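Silley T4 Bench Cell – planning and ordering

The Silley T4 is a bench cell for one small robot arm. It is made for schools, repair shops and small labs that want to handle light parts and hand tools on one table. You can order it as a complete set or only as a planning package, and many customers begin with the second.

What is in the planning package

The planning package costs $300. You send us a list of your parts and tools with their sizes and weights, and Meron Mekonnen builds your table in simulation. You receive the layout file, a reach report and a price for the full cell. If you order the full cell later, we take the $300 off your invoice.

What is in the full cell

The full cell costs $2,764 without the arm. The price includes the table, the mounting base, the cable set and one day of remote help for the first start. The arm is ordered separately, because many customers already have one or have an agreement with a dealer. We supply mounting plates for Iyengar and Brondex arms. For other arms please ask first – the hole pattern must be checked.

Budget points that are often forgotten

Spare gripper fingers should be in the budget from the beginning. A set for one year of normal use is $830. Please also plan for a power outlet close to the table and for enough free floor so a person can walk behind the arm. Shipping is not included in our prices. Delivery takes 19 working days after we receive the signed layout, and orders that arrive in October can take longer.

How to prepare your parts list

Write down every object which will be on the table at the same time, also the very small ones. Small cubes and thin strips are easy to forget, and they take more room than people expect when the arm has to come down from above. Long bars need space to turn. Pronged tools should be listed with their opening width and with the direction in which they normally lie. 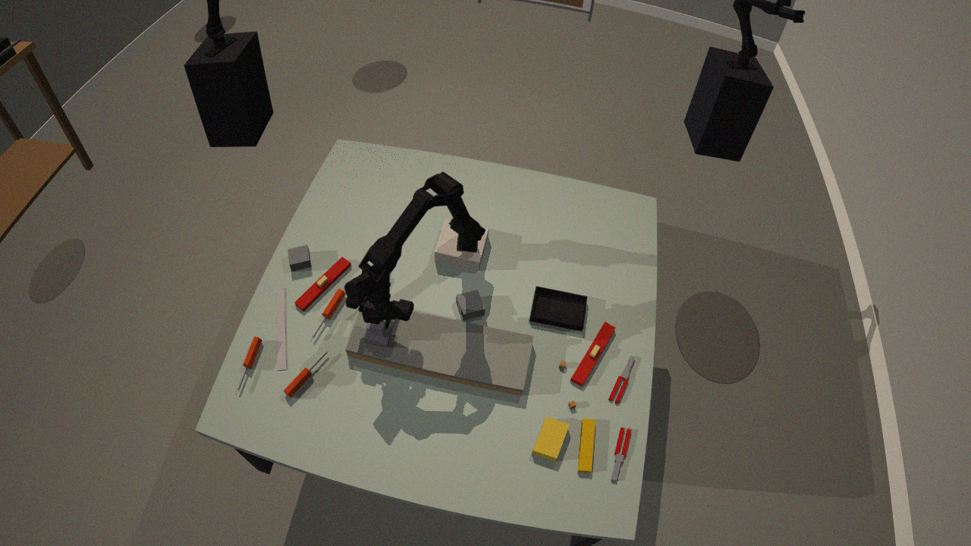 If you are not sure about a size, give us the bigger one. Changes to the layout are free until you sign it, and after that each new version is charged by the hour. Questions about parts lists go to Meron Mekonnen, and questions about prices and invoices go to Ayuba Baidoo.

Related items
Silley T2 Bench Cell, narrow table
Mounting plate for Iyengar arms
Mounting plate for Brondex arms
Natomora parts tray, black
Spare gripper finger set, one year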